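A Basket, a Washing Machine and Three Rolled Garments
Natalia Tlapale talks with Yolotzin Olvera about washing for other people

When I came to the laundry room of Stamby, Yolotzin Olvera was sitting on a low stool and rolling a towel on her knees. She did not stop when I said good morning. "Sit, sit," she told me. "I finish this one and then we talk."

Stamby is a guesthouse with 23 beds, and Olvera has washed for it for ten years. Before this she worked at Hudovis, a big laundry on the other side of the river, where everything moved in metal carts. She does not miss the carts. "A cart is for sheets," she said. "For the clothes of a person I want a basket. You can lift it close to the door of the machine and you see what goes in."

Her favorite kind is shallow and woven, in a light color. I asked if a light color is not a problem in a room like this, and she laughed. "It is the opposite! On a light basket I see everything. A dark sock, a small button. In a black plastic one I lost many socks."

We spoke for some time about rolling. Olvera rolls the clothes that wait and the clothes that go back to the guests, but for the wash she opens everything. "If you put a roll in the drum, the middle stays dirty," she explained. She learned it from her first boss, Abundio Ventura, who checked every drum with his hand before he allowed anyone to press the button.

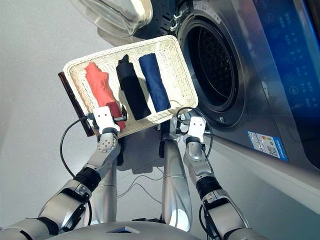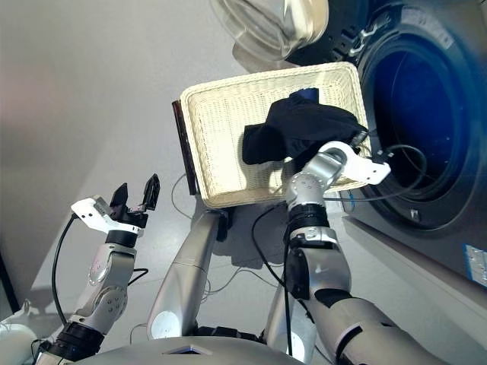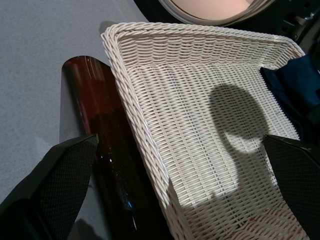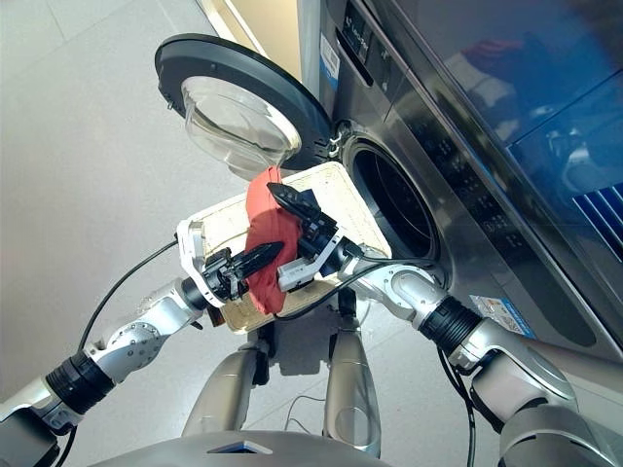 The woven basket in four views. In the first it holds three rolled garments, and in the last a single red-orange one, in front of the open washing machine.

About colors she is strict, but less than I expected. Red goes alone the first two times. After that it may go with black and navy blue, if the water is cold. "People are afraid of red all their life," she said. "Two washes – then you can relax a little."

She is more afraid of pockets. Last January a guest left a pen in his trousers, and the whole load had to be washed again with soap from Konstantinidis, the shop on the corner. The pen is still on her shelf, and she showed it to me with some pride.

I wanted to know how she cleans the basket itself. She uses a dry brush for the weave, then a damp cloth for the rim, where the dust likes to stay. She never leaves it in the sun. "It becomes hard and it breaks, and then it pulls the threads of a good sweater."

Before I left, she gave me the towel and asked me to roll it. I did it badly. She opened it again and put my hands in the right place, a little closer to the middle.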